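# About Hutia

Hutia is a small games studio making titles for handhelds and consoles.

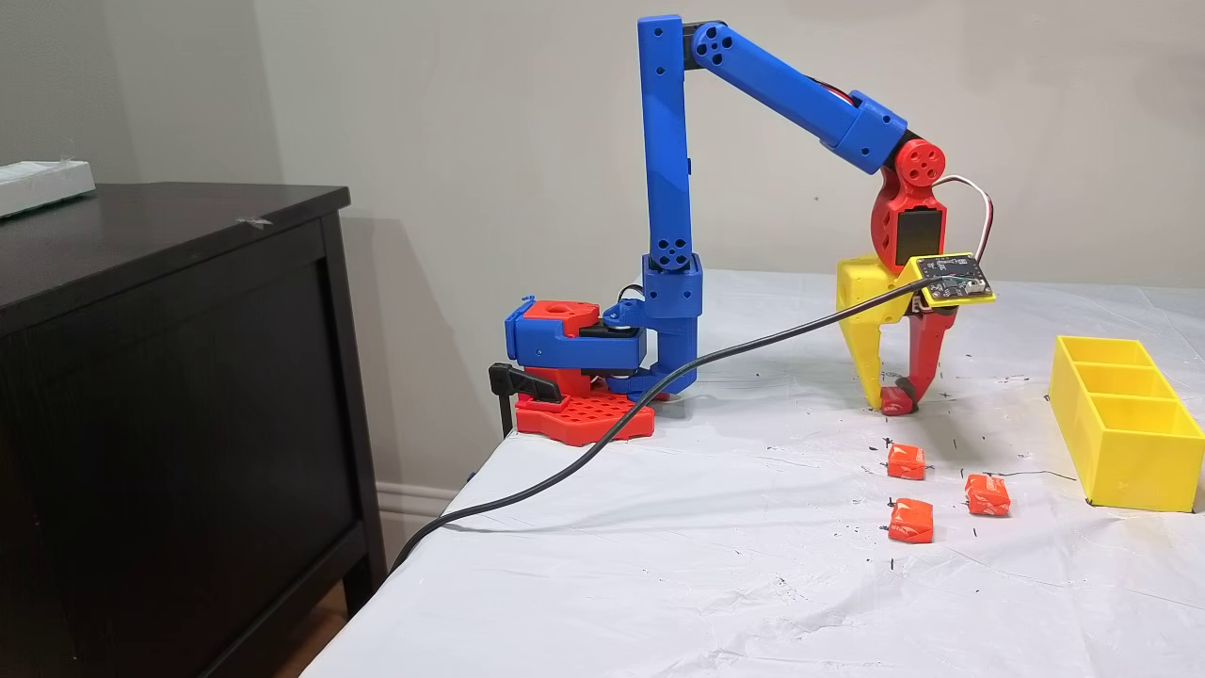

Do you make games for other companies?

Most of our income comes from porting work. A publisher sends us a finished PC game and we get it running on portable hardware, then take it through certification. The rest of our time goes on our own games.

## How we started

Lizeth Puma set up the studio after several years writing engine code for racing games. The first job was a puzzle game called Bandora, which had to fit on a cartridge half the size of the original build. It took two programmers most of a winter. The publisher came back with a second game, and we hired from there. There are now 20 of us, including testers.

## Our own games

Miranda was our first. It is a turn-based sailing game with short missions, built to be played in sittings of 25 minutes or less. Saves carry over between the handheld and console versions, and players who own one get the other free.

Valtetti is in production. It is a co-op game for 2 players, local or online, set in a hill village under siege. We plan to open a beta in September — sign-ups will go through the newsletter.

## How we work

Core hours are 10am to 4pm and people arrange the rest themselves. Testers sit with the programmers and their names go in the credits of every game, ports included. We don't schedule overtime before a submission. If a date looks wrong we tell the publisher early and agree a new one.

## Support

Patch notes for all our games are on the news page. For lost saves or missing downloads, use the support form and include your console model and game version.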